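Brovby 半自动膏体灌装机(电动活塞式,单头)

适用对象:家庭作坊、小型食品加工点、手工护肤品工作室
适用物料:蜂蜜、花生酱、果酱、辣椒酱、乳霜、液体皂、洗发液
供货方:Zovska 小型加工设备

一、产品概述

Brovby 是一台单头卧式活塞灌装机,由电机带动曲柄推拉活塞,从料斗吸料后经灌装嘴定量排出。机器不需要空压机,接普通单相电源即可运行,适合刚从手工勺装转到机器灌装、日产量不大、品种更换较频繁的用户。

机身长870毫米,宽379毫米,可放在承重合格的普通工作台上。脚踏开关与主机分离,操作人员双手取放瓶子,用脚触发。也可拨到连续模式,按设定节拍自动循环。

与物料接触的部分(料斗、缸体、活塞杆前段、三通阀、灌装嘴)均为不锈钢,密封件为食品级硅胶。机架为碳钢喷塑,不与物料接触。

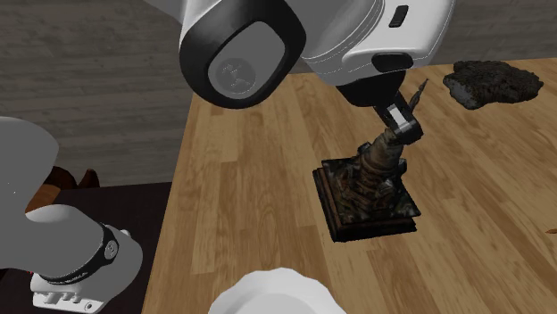
内罗毕,2月22日

二、工作原理

一个完整循环分为吸料和排料两个行程。

吸料行程中,曲柄带动活塞后退,缸体内形成负压,三通阀转到料斗一侧,物料进入缸体。排料行程中,三通阀转到出料一侧,活塞前进,将缸内物料经灌装嘴推出。灌装量由活塞行程决定,行程由机身后部的手轮调节,刻度标在手轮旁的标尺上。

标尺只表示行程长度,不直接表示克重。相同行程下,蜂蜜与乳霜的净重不同,同一种花生酱在温度变化后也会有差别。更换物料或更换批次后,应重新用电子秤校准,不要沿用上一次的刻度。

三、主要配置

主机:一台
料斗:锥形,带盖,可徒手拆卸
灌装嘴:细嘴一个、粗嘴一个
脚踏开关:一个,带线
密封圈:随机装一套,备用一套
工具包:内六角扳手、拆缸扳手、食品级润滑脂
说明书:中文、英文、斯瓦希里文各一份

细嘴用于流动性较好的物料,例如蜂蜜和液体皂,嘴内有防滴阀芯。粗嘴用于花生酱、含果肉的果酱等,取消了阀芯,通道较大。含硬质颗粒的物料须先确认颗粒尺寸小于粗嘴通径,否则颗粒会卡在三通阀阀口,轻则计量偏少,重则划伤阀芯。

选配件包括加热料斗、搅拌桨、加高立柱和瓶位定位板。加热料斗用于蜂蜜和低温下变稠的膏体,温控器装在料斗侧面。搅拌桨用于容易分层的物料,例如未加稳定剂的花生酱。两者可以同时安装,但需在订货时注明,出厂后加装要更换料斗底座。

四、物料适应性说明

以下内容根据售后记录整理,供选型时参考。

蜂蜜:常温下能从勺子上连续流下的可直接灌装。已经结晶的蜂蜜应先水浴化开,再进料斗。用加热料斗直接化结晶蜜,贴壁部分过热,中间仍是硬块,不推荐。

花生酱:细磨型使用粗嘴,无需加热。颗粒型需过筛确认颗粒尺寸。磨浆机刚出来的酱温度高、黏度低,冷却后再灌,计量更稳定。若必须趁热灌装,校准也应在同样的温度下进行。

果酱与辣椒酱:果皮、辣椒皮容易缠在活塞前端,建议熬制后打浆。含整粒辣椒籽的酱可以灌装,密封圈磨损会加快。

乳霜与膏状护肤品:吸料时容易带入空气,灌装后表面出现空洞。处理办法是降低循环速度,料斗内保持足够料位,料面不得低于料斗出口上方的刻线。

液体皂与洗发液:泡沫来自灌装嘴与瓶底的高度差。把瓶子抬高,使嘴伸入瓶口,随液面逐步放低。定位板不适用这种操作,应拆下。

不适用物料:酒精及含酒精的香水、汽油类溶剂、粉末、干粒、强酸强碱。电机与开关均不防爆,任何可燃溶剂都不得使用本机灌装。

五、计量校准步骤

1. 料斗装料至刻线以上,盖好盖子。
2. 模式开关拨到“脚踏”,速度旋钮调到低档。
3. 空瓶去皮,踩一次脚踏,称重。前几次循环用于排出缸内空气,读数作废,物料倒回料斗。
4. 读数稳定后,根据偏差转动手轮。偏少则加长行程,偏多则缩短行程。
5. 锁紧手轮旁的锁母。漏掉这一步时,行程会在振动下缓慢变化,一批货前后重量不一致。
6. 连续灌装数瓶,逐瓶称重,记录在生产表上。
7. 生产过程中每换一次料斗料,抽一瓶复称。

标签上标注的净含量属于法定承诺,校准时应以标注值为下限,不宜以平均值等于标注值为目标。各地对允许偏差的规定不同,投产前请向当地计量部门查询。

六、产能估算

产能主要受取放瓶和旋盖速度限制,机器本身的循环节拍在多数情况下有富余。客户 Massawe 食品加工点由两名工人操作,一人灌装,一人旋盖贴标,灌装小瓶蜂蜜,单个班次完成1,092瓶。该数据包含中途补料和复称时间,不包含开班前的校准和收班后的清洗。

该加工点负责人 Shabani Ogola 提供的记录显示,改用机器前由同样的两名工人勺装,耗时最多的环节是擦瓶口。使用细嘴以后,擦瓶口的工序保留,但只处理个别瓶子。

单人操作时,建议先集中灌装一盘,再统一旋盖。边灌边旋盖的做法手套反复接触瓶盖与瓶身,容易把物料带到外壁,后面贴标不牢。

计划购买者可按以下方式自行核算:用现有人工方式连续灌装一小时,分别记录灌装、擦拭、旋盖、贴标各占多少时间。若灌装和擦拭所占比例不高,购买灌装机对总产量帮助有限,应优先考虑旋盖机或贴标工具。 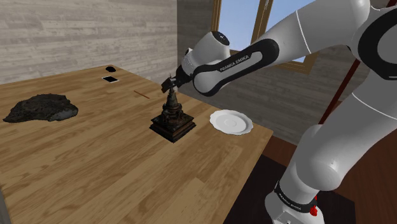
Atieno Kinyua

七、安装与电气要求

工作台应水平、稳固,高度以操作人员坐姿或站姿下前臂平放为宜。机器四个脚垫须全部着地,运行时不得有晃动。台面不平时调整脚垫螺栓,不要垫纸板,纸板受潮后会塌陷。

电源为单相交流,插座须带接地。电压不稳的地区应在前端加稳压器,电压偏低时电机仍会转动,但推力不足,灌浓稠物料容易停在行程中间。若停在行程中间,应先断电,再手动盘动曲柄退回,不得反复踩脚踏强行启动。

使用发电机供电的用户,请先启动发电机并等待电压稳定,然后接通主机。停机顺序相反。

脚踏开关的电线应沿桌腿固定,避免从操作人员脚下穿过。地面有水时,脚踏开关放在防滑垫板上。脚踏开关可防溅,不能浸水。

八、清洗与保养

每班结束后必须拆洗。物料留在缸内过夜,除卫生问题外,还会使密封圈粘在缸壁上,第二天启动时撕裂。

拆洗顺序:断电,拔下插头;放空料斗;倒入温水循环排放,直到出水清澈;拆下灌装嘴、三通阀、料斗;用拆缸扳手松开缸体卡箍,取出活塞;各件分别清洗,擦干,晾透;密封圈涂一层薄薄的食品级润滑脂,按原方向装回。

温水不宜过烫。灌装油性物料后可加中性洗涤剂,之后用清水冲净。不得使用钢丝球,缸体内壁一旦划伤,计量误差无法靠更换密封圈消除。不得用水管直接冲洗机身后部,电机和控制板位于该处。

每周检查曲柄连杆两端的关节轴承,添加润滑脂。检查卡箍螺栓和手轮锁母有无松动。每月检查电源线外皮及插头。

密封圈属于易耗件,更换周期取决于物料。出现下列情况之一即应更换:活塞杆后端渗料;排料后嘴部持续滴漏,且清洗阀芯后无改善;行程未变而净重逐渐下降。

九、常见故障

不吸料:料位过低;物料过稠;三通阀装反;吸料侧密封圈漏装。拆洗后首次开机出现的不吸料,多数是三通阀装反。阀体上有一个冲点标记,装配时冲点朝向料斗。

重量忽多忽少:缸内有空气;手轮锁母未锁;物料分层;料斗料位变化过大。先锁紧锁母,再补料复称,仍不稳定时检查密封圈。

滴漏:防滴阀芯夹有杂质;阀芯弹簧疲劳;粗嘴用于稀物料。粗嘴没有防滴结构,灌稀物料时滴漏属正常现象,应换细嘴。

踩脚踏无反应:模式开关位置错误;脚踏插头未插到位;保险管熔断。保险管座在电源插口旁,备用保险管粘在机壳内侧。更换后再次熔断的,停止使用并联系售后。

运行有异响:曲柄缺油;卡箍偏斜;颗粒卡在阀口。听到金属摩擦声应立即停机。

十、小作坊选型建议

只做一种产品、瓶型固定的用户,可选标准机加定位板。做多个品种的用户,建议多购一套缸体和密封件,深色与浅色、咸味与甜味分开使用,换产时不必等待晾干。食品与护肤品不得共用同一套接触件,即使经过清洗也不可以。

瓶口内径小于细嘴外径的瓶子无法正常灌装,只能悬空滴灌,速度低且容易溢出。下单前请寄送空瓶或提供瓶口内径。袋装产品需要另配夹袋支架,由 Pokusby 系列配件提供,订货时单独列明。

若处于试销阶段,配方和瓶型都未确定,建议暂缓购买,继续用手动漏斗或量勺。配方调整会改变黏度,瓶型调整会改变灌装嘴,两者都可能使已购配件闲置。

十一、随货文件与质保

每台机器附出厂检验单,检验员签字。检验单上列有空载运行、注水计量、接地电阻和外观四项结果,请与机身编号核对后保存,报修时需要提供。

主机质保2年,自签收之日起算。密封圈、保险管、脚踏开关外皮不在质保范围内。因灌装不适用物料、用水管冲洗机身、自行改动电路造成的损坏不予质保。

质保期内需要返厂的,请先与售后工程师 Kiprono Mrema 确认故障现象,多数问题可通过更换零件解决。返厂前应清洗干净并晾干,残留物料的机器在运输中发霉,检修前须另行清洗并收取清洗费。

十二、订货须知

订货时请写明以下内容:物料名称及是否含颗粒;单瓶净含量;瓶口内径与瓶高;当地电压与频率;是否需要加热料斗或搅拌桨;收货地址及联系人电话。

标准机有现货,选配加热料斗或搅拌桨的机型需排产。付款确认后安排发货,木箱包装。收货时请当面检查木箱有无破损、机身有无倾倒痕迹,有疑问时先拍照再签收。

寄样试灌可与销售联系人 Esther Rashidi 预约。试灌样品请按实际配方提供,并注明灌装时的温度,数量以能装满料斗为准。试灌后提供称重记录,样品不退回。

备件单、说明书电子版及拆装图可向供货方索取,索取时请报机身编号。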